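Pallonden kitchen simulation package: progress report to the program office
Prepared by Heledd Landeg
Monday, November 18, 2019

Work since the last report

The review of the Pallonden package is on schedule. The license from Nirkon came through at the start of October, and Huw Morris had the software running on both of our workstations within the week. The first install failed on the older machine because of a graphics driver. Nirkon support answered the ticket the next day and the fix held.

As agreed in the work plan, we are testing whether Pallonden is good enough to use for training and checking arm policies before they go onto hardware. We are looking at three things: how long it takes to build a kitchen task, how stable contact is when the gripper holds food items, and how much the vendor helps when something goes wrong.

Task building

Anayeli Meléndez has built 7 tasks so far. The first took her most of a week, mainly because the manual describes an older version of the layout editor. The latest took a morning. Cabinets, counters and appliances are placed from menus and can be restyled without touching the task itself. Small items are harder. Each one has a collision shape that can be edited by hand, and the default shapes are too coarse for anything thin.

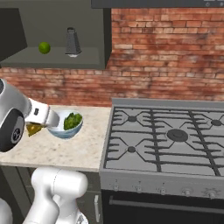
Contact stability is where most of our time has gone. We ran the food placement task 80 times with the default settings and again after Mercy Lyimo retuned the friction and the solver step. The arm has to carry a piece of food low over the marble counter to a bowl, and the piece is a wedge, so the two fingers have little flat surface to close on. With the defaults, wedges slipped or spun in the grip often enough to make the results useless. After retuning, 70 of the 80 runs finished with the piece in the bowl. The remaining failures were mostly the gripper catching the rim on the way in. The chopped greens heaped in the bowl also slow things down, and we have asked Nirkon whether a filled bowl can be handled as one body.

Rendering is good enough for our purposes. Brick, stone and brushed metal hold up well, and styles can be swapped between runs. Eluned Powell is using this to check whether a policy trained against one wall finish still works against another. She has no result to report yet.

Problems and changes

Run speed is below what the Nirkon sales material led us to expect, though we may be able to recover part of that by turning off shadows. We also looked briefly at Grindska as a fallback. It is faster but has no kitchen content, and we do not plan to go further with it unless the speed problem stays open.

Spending is in line with the budget. We have used roughly half of the compute allocation.

Next period

Anayeli will add 2 tasks involving cabinet doors. Mercy will write up the contact settings so that other groups can use them. Huw will repeat the placement runs on the Vieira arm in the lab, using the same bowl size, and we will compare the two sets of failures. A recommendation on whether to renew the license will be in the next report.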